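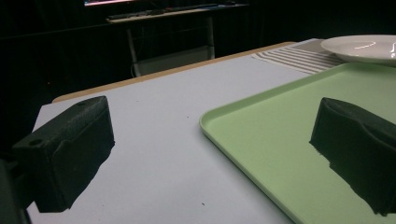 ## Weltik two-finger gripper, dark green

I've been selling the Weltik for a while now, and the question I get most is still "so can it do my chores yet?" Well... some of them, slowly, if you're nice about it!

The Weltik is a pair of molded fingers with a hand-held body, and it also bolts onto the Vondik arm if you already own one. You squeeze the trigger, the fingers close, and whatever you do with it can be recorded and used to teach the arm later. I do most of my own testing at a table set for lunch (tray, plate, striped cloth, the usual) because setting and clearing is the job people ask me for.

**How it's doing so far**

- Trays: good. A raised rim gives the fingers something to grab, and the arm managed 100 lifts in May with 12 drops.
- Plates: okay, as long as they're dry. Glossy ones still slide on me sometimes.
- Cloth napkins: picking one up is easy enough, folding it is a mess. I wouldn't buy this for laundry.
- Shop-floor sorting: a small parts shop in Girnside has had one on bin work all spring and just ordered a second, so I'm pretty happy about that.

Would I leave it alone with the good dishes? No way. But for moving the same few things between the same few spots it's almost boring to watch, and I mean that as praise.

**What you get**

Two fingers, the hand-held body, mounting screws and a spare set of pads. The Wei adapter plate is sold separately (part 2355) and you'll need it for older Vondik arms. Wipe the fingers with a damp cloth and skip the dishwasher, please, I've tried it.

Orders ship within 19 days. Got an odd chore in mind? Write me first and I'll try it on my table before you spend anything.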